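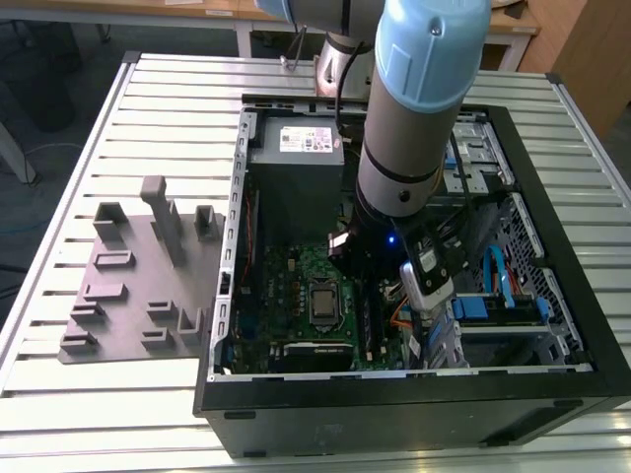 The arm inside the tower, gripper down by the board

Teaching by hand vs. remote control for PC assembly work, which gives cleaner demos?

Asked by Graham Rudd, March 10, 2026

Hi all! I'm trying to teach an arm to work inside an old desktop tower. The tower lies on its side on our aluminum table with the open side up, and the arm comes in from above. I've been doing it by hand so far, meaning I put the arm in free-drive, grab it by the wrist and walk it through the whole thing while it records.

I have 24 demos and the playback is kind of a mess. The big moves are fine, but the last little bit wobbles all over, and twice it leaned on the drive cage hard enough to trip the force stop. I think it's me, because my elbow hits the case when I reach in past the power supply. A guy at work says I should switch to remote control with a leader arm (we have a Pruvari one in a closet, never set up). Is that worth the trouble? And do I have to throw out the 24 I've got?

2 answers

Manaia Tautahi
Accepted answer

I went through the same thing last October with memory sticks, so I feel your pain. My vote is set up the leader arm. In a tight case your hand and forearm want to be exactly where the arm needs to go, so you end up pushing from some weird angle and the arm records all of it, every twitch. With remote control you can sit back, scale your motion down (I run mine so a big move of my hand is a small move of the gripper) and just stop and breathe before the last bit.

The catch is you lose feel. When you're holding the wrist you know right away that you've bumped something. On the leader arm I didn't, and I bent a bracket before I figured out I needed a second camera looking in low from the side. If yours has force feedback turn it on, even the cheap kind helps. Also set your force limit before you start and not after, ask me how I know!

Don't toss the old demos. Cut them off right where the gripper drops below the rim of the case and keep the approach part. I kept 23 of mine that way and only had to redo the fine part.

One more thing, move the case a little between takes. I left mine clamped in one spot for my first 300 and the arm learned that one spot and nothing else. Very sad afternoon.

Comment from Graham Rudd: Ok this is super helpful, thank you. Dug out the Pruvari tonight and of course the power brick is missing. How much did you scale it down?

Comment from Manaia Tautahi: Three to one for the approach, then I hit a pedal and it goes to eight to one. Anything past that and I kept running out of desk.

Skitum

just get more data. we did 3000 on ours by hand and it works fine

Comment from Graham Rudd: Was that inside a case or out on an open table?

Comment from Skitum: open table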